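Haugen Fund
Progress report, second period
Suture practice pads for the Dudesdale skills room

Where the money stands

The grant was for bench materials: synthetic skin pads, thread, paint for marking the wounds, and lamps. We have spent most of the pad line and very little of the thread line. The lamps came in under budget. I would like to be able to say the spending tells you how the work is going, but it mostly tells you that pads wear out faster than the supplier's sheet led us to expect.

We bought 27 pads from Rumedetti at the start of the period. Seven are now too torn along the practice line to hold a stitch. The catalog describes them as suitable for repeated use, and I suppose they are, if repeated means a few sessions. The remaining pads are serviceable, although the older ones have gone slack and let the needle through too easily, so anyone practicing on them gets a false idea of how much effort is needed.

The painted wound

Our application promised pads with a marked incision so that learners would have a line to follow. Flatusell quoted us for printed pads and we turned them down on price. We paint the line ourselves in a salmon red. It looks convincing enough, and it does what we said it would: people place their stitches across the line and can judge whether both sides have been caught. It also smudges. Pink gets onto the white around it, and once that happens the edge of the wound is a matter of opinion. Two different paints have been tried and I can't honestly recommend either one.
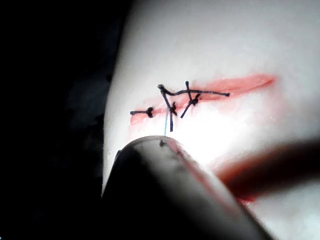 Practice pad with painted incision and four sutures in black thread.

The stitching on this pad is a fair subject for a report that is supposed to deal in evidence. There are four sutures, all knotted, and they don't match. One is short and compact. Another has a long strand that runs off to the right and finishes in a loose tail along the top of the red. Tails ought to be trimmed to an even length, and the tail hanging straight down below the line is longer than I would pass. The wide right end of the painted line is where I would look first for a missing stitch.

I mention this because the application said that marked pads would lead to evenly spaced, evenly tensioned sutures by the halfway point. I wrote part of that sentence and I thought it was optimistic then. A line shows a learner where to put the needle. Spacing and tension come from having someone stand at the bench and say "again," and we have fewer hours of that than we have pads.

What has worked

The black thread was a good choice. It shows up sharply on white, and a badly seated knot is easy to spot from the other side of the bench. The lamps are useful but too strong straight on. They bleach the middle of a pad so that pale marks disappear, and we now angle them from the side when checking finished work.

Attendance has held at six learners a session. I wouldn't read much into that, as the room only has six stools.

What we are asking for

We would like to move part of the unspent thread money to bench supervision for the next period, starting in February. We are not asking for more pads yet. I would also like to drop the halfway target on spacing and replace it with something we can measure, such as a trimmed tail length and a fixed distance between stitches, checked with a ruler at the end of each session. A short note on how we would record it can follow if the fund agrees to the change.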